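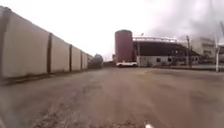
*The road in, with the long wall on the left and the reddish silo up ahead.*

I'd been told to look for the silo, so I did, and I still managed to ring Anayeli Ledesma twice for directions. "Everyone does," she said when I finally found her. "They see the wall and think they've gone wrong. Just keep the wall on your left and carry on!"

Anayeli looks after the yard at Grevano, and the road is her job as much as anything behind a fence. I'd come to talk about plans for resurfacing it, but we spent the first half hour on gravel (I now know far more about gravel than I did in November).

"The middle's all right," she told me, scuffing at it with her boot. "Everybody drives down the middle, so it packs itself flat. It's the sides. You get your loose stuff there, and the ruts, and then someone swings wide to let a lorry past and they're in it."

I asked whether she'd rather have tarmac. She laughed at me. "For 1,142 metres? Have you seen what that costs? And then the heavy lorries come and break the edges off it. No, give me decent stone and a bit of a slope so the water goes somewhere."

Water came up a lot. The ground along the foot of the wall is what bothers her most, and she's been on about a proper ditch there for ages. The concrete is grubby right along the bottom, and I'd assumed a wash would sort it. "You could wash it," she said, "and you'd be washing it again by spring. Sort the ground out first."

Otakar Mikuš joined us at that point with a flask of tea and no spare cup. He drove deliveries here for years before moving into the office, and he's fond of the wall, grime and all. "In fog it's the only thing you've got," he said. "You creep along and watch the posts go by. Then the wall stops and you think, right, nearly there, where's my silo?"

Does he mind the colour of it? It's a sort of tired maroon these days, and there's been talk of painting it. "Leave it alone," he said. "I've been telling drivers 'the red one' since I started. Paint it grey and they'll end up in the next county."

Anayeli's more relaxed about paint. What she wants is 60 loads of stone, a digger for the ditch and five dry days in a row, and she's hoping for all three before the December rush. I asked which was least likely. She looked up at the sky, which was the same pale grey it had been all morning, and asked Otakar if there was any tea left.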